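**Jolloldale – Thursday, 2 pm – review of the Zuso arm kit (supplier: Clekport)**

1. **Trial so far.** The kit has been on the bench since January. It logged 122 picks on the puzzle pieces, 21 of them missed. Most misses were on the thin numerals. Blocks gave little trouble.

2. **Wrist camera.** View is fine at rest and soft when the arm moves. Members want to know if the shutter time can be set by hand. The manual is silent on this.

3. **Cost.** Clekport quotes $1000 for the second-year service plan. Felt to be high for what is covered – travel is extra. Ask for a price without the phone support.

4. **Bunting kit.** Loan unit still not here. Agreed to hold the decision until both have done the same task.

5. **Actions**
 - Write to Clekport re shutter and service plan.
 - Rerun the 13 fish picks at half speed.
 - Chase Bunting for a delivery date.

Meeting closed 2:50 pm. Next meeting in the same room.
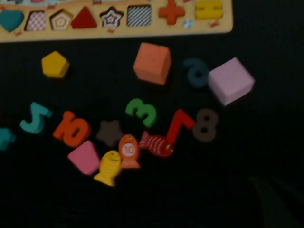 Item 2: wrist camera view, puzzle board and loose pieces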